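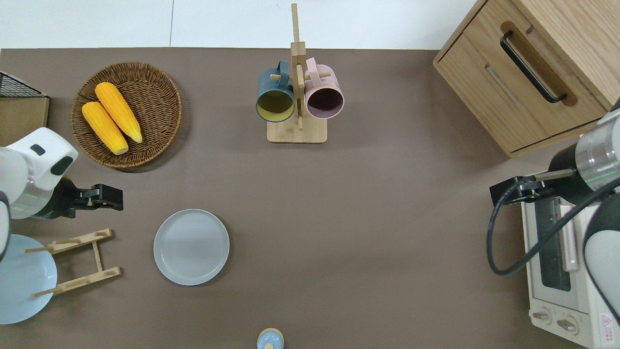 Home Talks Programme Speakers Notes Contact

8/11/22
Amirul Kwok

Speaker notes: A kitchen bench that earns its keep

Say hello, thank the Tralthorpe crowd for coming out. Check they can hear me up the back.

Start with the number. I've had 3,387 replies to the Statow kitchen survey, and I was hoping for 4,000 by May, but what a pile of reading! The thing people grumble about most is the bench. Ask for hands up: who had to shift something this morning before they could make toast?

Now the fun bit, mug trees. I love a mug tree. Wooden, square base, one post, and your mugs hang off the pegs where you can grab them. Two mugs on mine, a dark teal one and a pale pink one (the teal is yellowish inside, which cheers me up every single time). Pause here, someone always wants to defend their cupboard.

Corn next. Two cobs in a round woven basket, sitting right out on the table. If you can see the veg you'll cook the veg! Tell the Varkport story, keep it under 3 minutes.

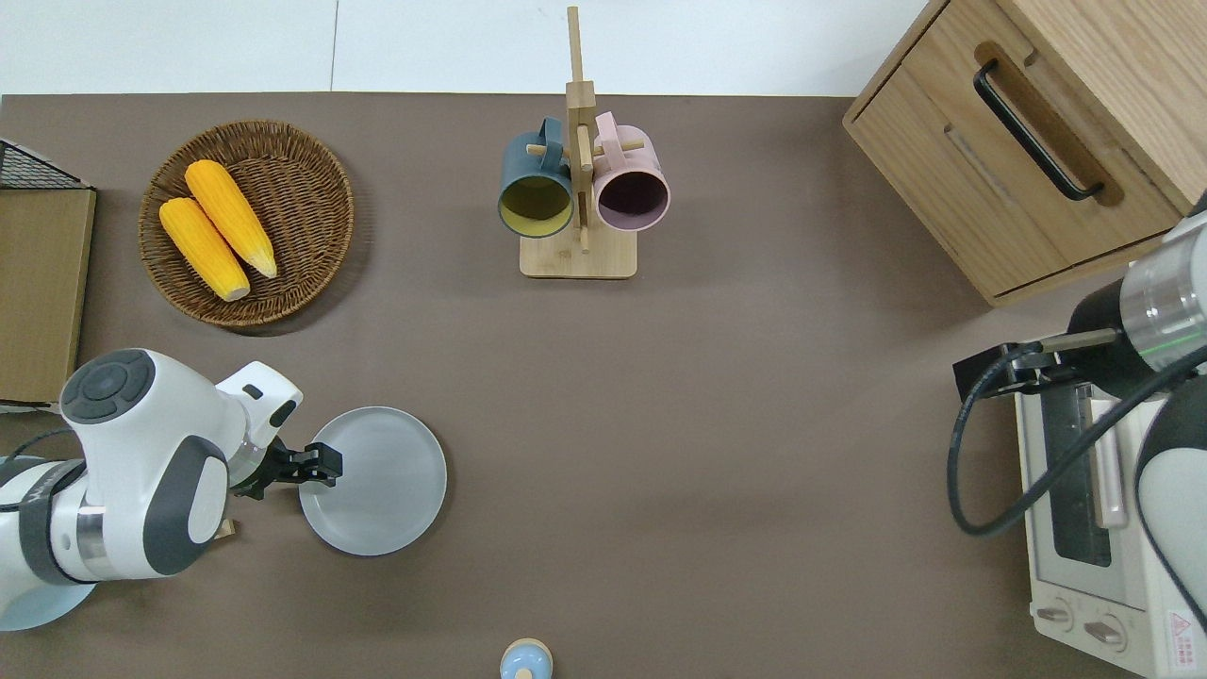 Plates. My rule is that a plate is either in use or in the rack, and the rack lives on the same side as the plates do, so you're never carrying crockery across the bench. Try it for a week, it's such a small change and you really notice it at breakfast.

Toaster oven goes over on the right with clear bench in front of the glass door. You want somewhere to put a tray down, quickly, with mitts on. Mention the Khoo drawer idea if there's time: tea towels in the top drawer and nothing else in there, not even batteries.

Questions, 6 minutes. Leave the sign-up sheet by the door and remember to bring the pens home.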